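## Paint month is back at Lenthorpe!

December is when the Lenthorpe home group goes color mad, and I could not be happier about it. Last year we got 30 entries for the Brave Room swap (you send in your plan, somebody else sends you theirs, and you both have to try one idea from it), and I still have the deep green hallway to show for it.

Ľubomír Zelenák is running the swap again, along with 2 evening sessions in the Cabello room, both starting at 7. The first is all about testing: big sample cards, moved from wall to wall, looked at in the morning and again by lamplight. Please, please don't judge a color from a chip the size of a stamp! The second is for old furniture, so bring a drawer front or a chair leg and we'll sand, prime and paint together.
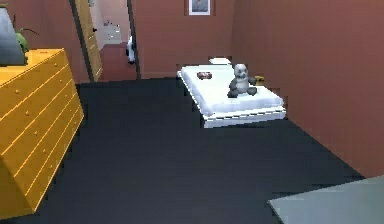 My own plan this year is for the spare room, and I've gone back and forth on it for 3 weeks. I love a strong wall, but I'm more and more sold on letting one big piece do the shouting. A golden yellow dresser with the knobs in the same sort of color, set against reddish-brown walls – how cheerful is that on a gray morning? I'd keep the bed white and stop there.

Plans can go in the Skivness Street box until the first session.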